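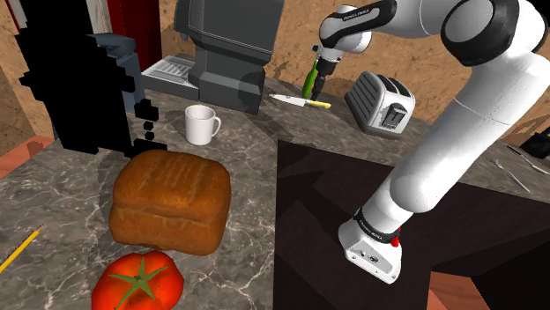
Grasp timeouts, part three

October 7, 2020

The last post ended with the planner returning valid trajectories and the arm still missing its targets. I blamed the inverse kinematics. That was wrong, and a reader who goes by Ikeda on the issue tracker said so within a day. The solver was fine. The problem was in how I was choosing which frame to trust at the end of the approach, and it took me most of two weeks to find it.

Some background for people who skipped the first two parts. The stack is a perception node, a grasp proposer, a motion planner and a joint impedance controller, all talking to a simulated arm through a thin bridge called Zikilport. Zikilport started in June as a weekend job to stop me from restarting the simulator every time I changed a message type. It has since grown a scheduler, a log format and a replay tool, and it is now the part of the system with the most bugs in it.

The task is kitchen clutter: pick a named object off a counter, move it, let go. The planner gets a collision model of the room, the proposer gets depth from two cameras, one fixed in the room and one on the wrist. Both cameras publish into the same topic with a source tag. You may already see where this is going.

The approach has two phases. In the first, the gripper moves to a pre-grasp pose computed from the room camera. In the second, the wrist camera takes over and the target pose is refined on every new estimate until the fingers close. The handover is supposed to happen when the wrist estimate has been stable for 5 consecutive updates. Stable means the change in position and the change in yaw are both under threshold.

What I had written was a filter that kept one history buffer per object. It should have been one per object per source. During handover the buffer held a mixture of room and wrist estimates, and since the two cameras disagreed slightly in depth, the average sat between them. If the messages happened to interleave evenly, the average was steady enough to pass the stability check. The controller then drove to a point where neither camera had placed the object.

On short, fat objects this did not matter. The fingers have enough travel to swallow the error. On slender ones it mattered a lot, and those were the objects that kept timing out.

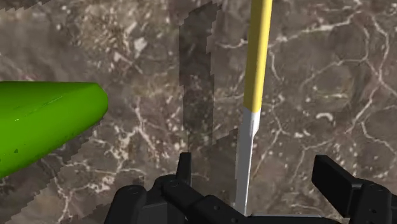
Replay is where the bug became obvious, and I should have gone there first. The replay tool steps both cameras off the same log clock, so I could stop on any tick of the approach and compare the wrist view with the pose the filter was reporting. With something like the yellow-handled tool here, there is a gap between the fingers for the white end to sit in and not much to spare on either side. A small lateral error puts a finger on top of it. The filter was reporting a pose with exactly that kind of error, while the raw wrist estimate in the same tick was good.

The fix was to key the buffer on a pair:

key = (object_id, source)

and to clear the wrist buffer at the start of phase two, so that estimates from a previous attempt could not count toward stability. The second change turned out to matter more than I expected. On a retry the old wrist estimates were still in memory, and the check passed on the first tick with data from before the object had been nudged.

I also moved the handover decision out of the filter and into the state machine. The filter now reports a pose, a covariance and a count. The state machine decides what to do with them. This is how Thu Huỳnh told me to structure it back in June, and my notes from that call say "overkill for now."

Numbers. The regression set is 400 scripted episodes with randomized object placement and fixed seeds. Before the change, 145 of them ended in a grasp timeout. After the change, the same seeds gave 5. I looked at all of those and they are a separate issue: the proposer puts the grasp axis along the object in place of across it when the point cloud is nearly round in section and part of it is occluded. That one is a perception bug and gets its own post.

Two side effects worth recording.

First, the approach is slower. Phase two used to start almost immediately, for the bad reason described above. Now it waits for real wrist data, and you can see the arm pause over the target. I tried lowering the stability count to shorten the pause and the timeouts came back, so I put it back where it was.

Second, the log files grew. Each buffer is written out on every tick, and there are now twice as many. A single long run was producing 3,000 buffer records for objects the planner was never going to touch. I added a filter at the logging stage that drops anything outside the current task, with a flag to turn it back on. The flag is log_all_tracks and it defaults to false. If you are filing a bug against the perception node, please set it to true and rerun before attaching a log.

A note on the collision model, because it came up in the comments last time. The planner does not use the rendered geometry. It uses a set of convex hulls, generated offline and inflated by a fixed margin. Once an object is held, its hull is attached to the hand link and removed from the world model. The attach and the remove have to happen in one transaction. For a while they did not, and the planner would occasionally conclude that the held object was in collision with itself and refuse to move. Hodstead hit the same thing in their fork and sent a patch, which I merged with minor changes to the lock ordering.

The branch is called bostongate (I name branches after train stops on a map I drew as a kid) and it will be merged once the replay tests stop being flaky. They are flaky because the replay clock and the planner clock are compared with an equality check on floats. I know. It is next on the list, ahead of the grasp axis problem.

Open items, for my own reference as much as anyone's: float comparison in replay, grasp axis on round objects, and a proper message type for source tags, which are still strings.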